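Communiqué de presse

Le village de vacances Prata ouvre les réservations pour la saison prochaine

Les réservations sont ouvertes depuis vendredi pour l'ensemble des hébergements du village de vacances Prata, au bord du lac de Busau. Le site, exploité par la société Ustis, compte 136 chalets et appartements. Il accueillera les vacanciers d'avril à fin octobre, soit 4 semaines de plus que la saison passée.

Le prix de la semaine en chalet familial est fixé à 510 euros hors vacances scolaires, draps et ménage de fin de séjour compris. La taxe de séjour reste à régler sur place. Les animaux sont admis dans les chalets du secteur nord, sur demande au moment de la réservation.

« Beaucoup de familles nous demandaient de pouvoir venir à l'automne. Le chauffage a été refait l'hiver dernier, nous pouvons maintenant les recevoir dans de bonnes conditions », indique Sérgio Baptista, directeur du village.

La location de vélos et de canoës se fera désormais à l'accueil, qui restera ouvert jusqu'à 20 heures en juillet et en août. Le sentier qui relie le village à la plage, long de 500 mètres, sera éclairé. La navette vers la gare de Busau circulera tous les samedis, jour des arrivées et des départs.

Ustis gère également la résidence Hukstead, dont le calendrier d'ouverture sera communiqué séparément.

Contact presse : service communication d'Ustis, du lundi au vendredi, de 9 heures à 17 heures.
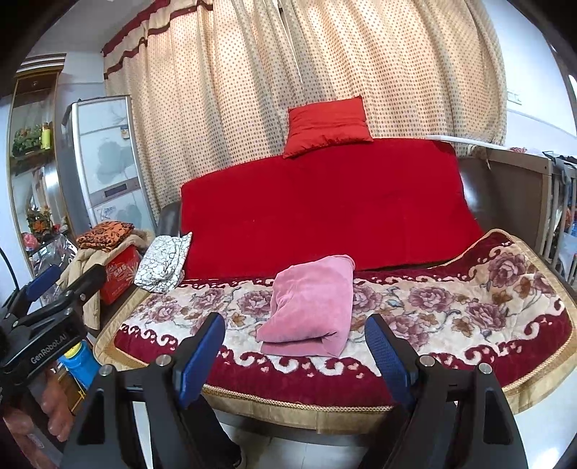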